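Open day at the Pisetti tableware works, Raltberg

The Pisetti works opens its doors to the public for one day every September. We took the 9:30 bus from Brarkero and were at the gate by ten. Entry is free, but the kiln tour costs $2 and has 16 places, so sign up as soon as you get in.

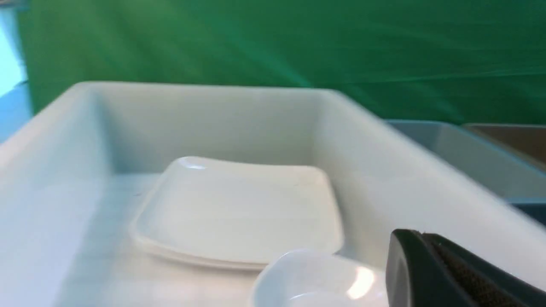 The kiln hall

The tour lasts 30 minutes. The main kiln dates from '69 and still runs on gas – the guide said a new one is planned. It is loud in there, and the ear plugs they hand out are worth wearing.

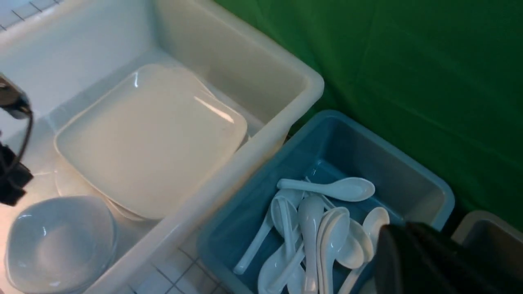
The seconds shop was the main reason for our trip. Prices are well under what the Nigatu store in town charges, and most flaws are small. Square shapes with rounded corners, like the white plates stacked in the tub, are what I was after, and they are easier to fit in a narrow cupboard than wide round ones. Bring your own newspaper for wrapping. The shop takes cash only, and the last bus back leaves at 5:10 from the lower gate.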